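Capítulo 5
Comparación de pinzas de dedos paralelos

5.1 Planteamiento

La elección de una pinza suele resolverse por catálogo: carrera, fuerza de cierre, masa. Esos datos no permiten prever el comportamiento de la almohadilla sobre una pieza concreta. En este capítulo se comparan dos modelos, Astard y Sopacua, con un mismo juego de 44 piezas y un protocolo único, adaptado del de Onuoha y Kandpal.

Se supone conocido el modelo de contacto con fricción del capítulo 2. La calibración de la fuerza se trata en el apartado 5.3.

La apertura útil de una pinza es menor que la nominal, pues depende del ángulo de los dedos y del espesor de la almohadilla. Conviene medirla con la pieza ya apoyada en la mesa. Cuando se sujeta un objeto oscuro en forma de caja entre dos almohadillas negras, como hace aquí la pinza manual, el borde de contacto se distingue mal, y el brillo de una placa satinada o lustrosa bajo la pieza complica además el ajuste de la exposición.
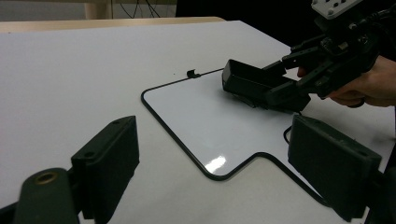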